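Looking after Pinden: a short gallery

I've been the one looking after Pinden since March, and people keep asking me what that involves, so I finally put a page together. Short answer: a lot of fingers. Pinden is our humanoid, and its whole job at the moment is picking things up at a desk and putting cards into a wooden shelf. My job is keeping it able to do that for a full afternoon without dropping anything or getting sulky in the right shoulder.

I'm not an engineer by training (I came over from the print side at Oltance), so if you want torque curves you'll have to bug Melur Setiawan, who wrote the grip routines and has very strong feelings about them. What I do is the hands-on part. Setup in the morning, checks at lunch, cleaning and small repairs whenever the hands need it. I love it, by the way! I've worked on machines that were much simpler and much less fun.

Mornings start at the desk. I put the tray down first, square to the near edge, and then we run a handful of slow reaches with nothing in the tray at all and watch where the wrist ends up over each column. If it lands a little long, I nudge the tray first and touch the numbers second. I used to do it the other way around and it cost me most of a Thursday, with Seul-gi Yoo on the phone asking very politely why all my offsets looked like they belonged to a different desk.
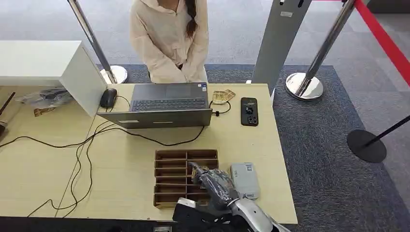 Wrapped item in the gripper, going in over the right column of the tray.

Wrapped things are the hardest, and I'll say that to anyone who thinks the heavy stuff is the problem. Plastic wrap slides, it crinkles, and it gives a bit after the fingers have already decided they're finished closing. We keep a separate grip setting for anything in a wrapper, with a slower close and a tiny extra squeeze at the end, and I check it right after the reach test. Three picks in a row without slipping and I move on. If it slips I wipe the finger pads down and try again before I change a single setting, and most days the wipe is all it needed.

For pads I use a barely damp lint-free cloth, then a dry one. No spray, please. I once watched a visitor's helpful squirt of glass cleaner head straight for an open joint and I think I aged a year.

The shelf comes next, and that's a whole separate routine. It has its own reference pose saved under Liew (our name for the shelf program, don't ask me where it came from, it was like that when I got here), and the pose has to be redone any time somebody moves the shelf even slightly. So yes, I have become a person who says "please don't lean on that" all day long.

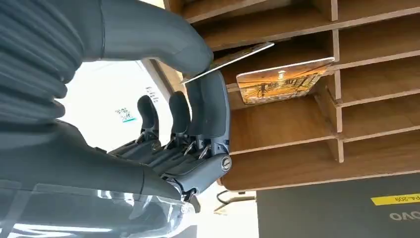

Cards need a completely different touch from wrapped items. Too much pressure and you bow the card, too little and it swings when the arm slows down near the compartment. Melur's current version holds the card between the thumb and two fingers and lets the others stay out of the way, which I like a lot, even if it means those two fingers do all the work and show it first. The spot I look at most is the round silver slotted screw on the side of the nearest finger, down at the joint. If that one starts to back out, the fingertip gets a little wiggle in it, and a little wiggle at the tip means a card leaning across its compartment at a silly angle. I check it with a hand driver only, fingertips on the handle, stopping as soon as it's snug. Power drivers live in the other room and they can stay there.

Same goes for the linkages down at the base of the fingers. You can see quite a bit of them with the hand open, and that's when I go in with a soft brush. Lint, mostly. Paper dust from the cards too, more than you'd think. I brush away from the palm, then cycle the hand open and closed four times and listen. After a while you know the sound, and a finger that's dragging has a sort of dry tick at the end of its travel. When I hear it I brush again, and if it's still there it goes in the log and Seul-gi gets a message.

The log, since I've mentioned it, is just a spreadsheet. Pick count at the start of the day, pick count at the end, anything I tightened, anything I swapped. We went past 1,406 picks on the current set of finger pads before I changed the first one, and I was weirdly proud. The plan had been to swap the lot at 400, but they looked fine, they gripped fine, and Seul-gi agreed we should let them run and inspect them more often.

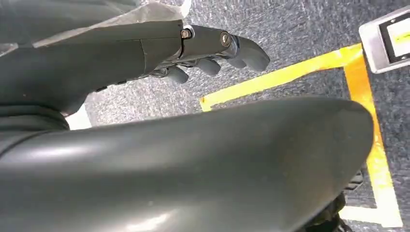

Between runs I like the arms relaxed and hanging low, with the hands loosely curled, and then I leave the whole machine alone for a while. Forty minutes is my usual. I used to do my wrist checks the second a run ended, and the readings were all over the place, so now I go get a coffee first. After the break I look over the fasteners along the back of each hand, run my palm down the forearm shell feeling for anything that has lifted along the seam, and move each wrist gently through its range with the drives off. Drives off, and I look at the status screen twice. I don't care how many times I've done it.

Legs get less of my attention because Pinden mostly stands in one spot, but I still do a slow sit and stand at the end of the day and wipe the shells. Scuffs I leave. Cracks I photograph and send over to Jondus, where our spare shells come from, and they've been quick so far.

Still on my list: a second set of finger pads for the left hand, a better brush (mine is shedding, not ideal), and a proper page for the wrapped item settings so that I'm not the only one who knows where they live. I'll add more pictures when the left hand comes apart.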